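The drawer I'd been avoiding

Everyone has a drawer. Mine is the second one down in the kitchen, and by August it had stopped closing unless you leaned on it with a hip and swore a bit. So when my editor asked for a piece about household odds and ends, I rang Mirela Holanda, who runs a sorting workshop called Wandside out of an old shopfront in Bosulstead, and told her I was coming with a bag.

Her method is almost insultingly simple. You put down a cloth in one strong colour, tip out a few things at a time – never the whole drawer! – and deal with them before you're allowed any more. Blue felt is her favourite. Small stuff shows up on it and bottles don't go skating off onto the floor (I've tried it on my benchtop at home with a tea towel, and it's not the same).

I lasted 2 hours. My neighbour Gianni Galli came along for moral support and was no help whatsoever, mostly because he kept defending the tape. He owns nearly 174 rolls of the stuff, by his own reckoning, and reckons you can never have a spare too many.

What I liked was how quickly you start lining things up. Give a person a clear bit of table and they'll make a row along the back of it, drinks with drinks, snacks down the end, and leave the middle for whatever they can't decide on. I'm a middle-of-the-table person, as it happens.

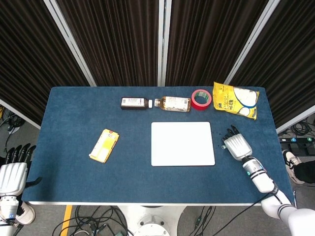 Bottles, red tape and a snack bag along the back of the blue felt, with the small yellow box still to find a spot.

Mirela's rule for the undecided is that they go in a shoebox with your name on it, and you ring her when you've gone a season without opening it. Mine is on top of the fridge. The drawer closes now, though I did put the takeaway menus back in.

Last updated: August

More from Home & Habits
A pantry shelf for people who hate labels
Gianni's shed, revisited
The Damasceno street swap: what went and what stayed

Contact us | Copyright Drodex Media | Back to top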